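The Countertop That Ate the Kitchen Budget

Ewan Tosh

August 2, 2026

When my sister-in-law redid her kitchen in Stirnholm, she spent more on the counters than on the stove, the fridge and the dishwasher together. She isn't a reckless person. She clips coupons and drives a car with a coat hanger for an antenna. But somewhere between the first showroom and the third, she came to believe that a kitchen without stone wasn't a finished kitchen, and by the time she told me the price she was saying the word "investment" without blinking.

I've been hearing that word a lot. I spent a good part of this year visiting showrooms, talking to fitters and bothering people who had just paid for new counters, and I came away thinking that the stone countertop is one of the better selling jobs of our time. It's heavy, it's expensive, and it needs more looking after than the thing it replaced. We've been taught to see all of that as proof of quality.

Start with the showroom. At Norkier, out past the bypass, the slabs stand upright in rows under warm lamps, and you walk between them the way you'd walk through a gallery. Nobody had put a bag of groceries on any of them. The salesman told me that marble "tells a story." I asked what the story was. He said it was different for every slab, and then he asked what my budget looked like.

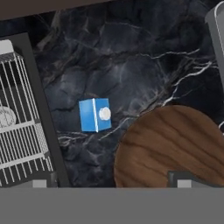

The figure he worked up for a small galley kitchen came to $4000 before cutting, edging, the sink opening, delivery or taking the old counters away. Each of those was a separate line. The edge alone came in several styles, and the plainest one was described as "entry level," which is a funny thing to call the side of a table. I asked whether anybody picks it. Plenty of people come in planning to, he said.

Then there's sealing. Marble is porous and it reacts to acid, which means lemon juice, vinegar, wine and tomato sauce can all leave a dull mark if they sit. Sealer helps with stains, but it does very little about that kind of etching. This isn't a secret. Any stone fitter will tell you if you ask, and any decent care sheet says so. What struck me was when people get told. At Norkier the care sheet came in a folder, and the folder came after the deposit.

Gregor Galbraith has been fitting counters in the Irnside area for 16 years, and he has a lower opinion of his product than anybody I met.

"They want a hundred-year-old bakery look," he told me, "and then they call me up the first time somebody cuts a lime on it."

He doesn't blame the customers much. In his view they were shown a picture of a kitchen and sold a rock. He'll happily put marble in for anyone who wants it, and he thinks it's a fine surface for rolling pastry. His own kitchen has laminate, which he installed himself over a long weekend and expects to outlive his knees.

I pushed him on the resale question, because that's the argument that ends most family discussions. Surely the stone pays for itself when the house is sold? He shrugged and said he's torn out plenty of stone that the last owner put in to please the next one. The color was wrong, or the pattern had gone out of style, or the new people wanted an island and nothing matched. A slab that would last for generations gets broken up and carried out to a dumpster after nine years.

That was the part I couldn't let go of. Durability is the big claim for natural stone, and the claim is true as far as the stone is concerned. It just has very little to do with how long a kitchen stays in place. We replace kitchens when we're bored with them, or when we move, or when the cabinets underneath give up. The counter's ability to survive a further century doesn't come into it.
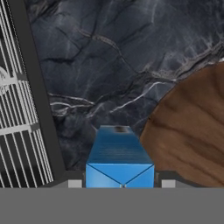

Ishbel Cairns thinks I have this backward. People aren't buying years, she told me, they're buying mornings, and if somebody likes leaning on cold stone with a cup of coffee then the sums are nobody's business but theirs. She pointed out that I own a wool overcoat that cost more than I'll admit in print, and that I've never once worked out what it costs me per winter.

Fair enough. I have no quarrel with anybody who wants the thing because it's beautiful. Some of it is very beautiful. My quarrel is with the other reasons, the ones that get dragged in to make wanting it sound sensible: it adds value, it lasts forever, it's more hygienic, it's what buyers expect. I asked for evidence of each of these in every showroom I visited. What I mostly got was a brochure.

The hygiene line is the weakest of the lot. A counter is clean if you clean it. At Gillies, a smaller place that sells stone, wood and laminate side by side, I asked Beathag Paterson which surface was easiest to keep clean and she said whichever one has the least stuff on it. She also told me that the first question most couples ask her is which counter looks most expensive for the money. She said they're usually a bit embarrassed to ask, and that she wishes they'd all just come out with it, as it would save an hour.

She let me take samples home. I left four of them by the stove and cooked on and around them as I normally would, which is to say badly and with a lot of turmeric. 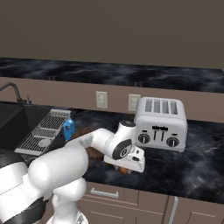 The laminate wiped clean. The wood picked up a yellow patch that sanded out in a couple of minutes. The marble kept a faint ring from a jar of pickles, visible only when the light came in low, and once I knew where it was I looked for it every time. The fourth sample, a man-made stone, came through without a mark and looked a little like a bank lobby.

I told my sister-in-law about the ring. She has one too, it turned out, near the sink, and another by the kettle that she keeps a fruit bowl over. She still loves the counters. She has also bought a set of large cutting boards so that nobody will touch them, and in September she's having the whole lot professionally resealed, at a price she described to me as very reasonable, considering what the counters cost.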